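I keep getting asked when a robot will take over the fiddly jobs on the shop floor (and the dishes at home, please!). My answer in January is still "not yet." Picking things up is coming along nicely, but lining a small part up with a peg? Harder than it looks!
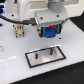

A white arm, its gripper, and the two-peg plate on the table.

Sandra Bickerstaff bets me 3 more years. I say longer, and I'm still doing my own dishes on Tuesday.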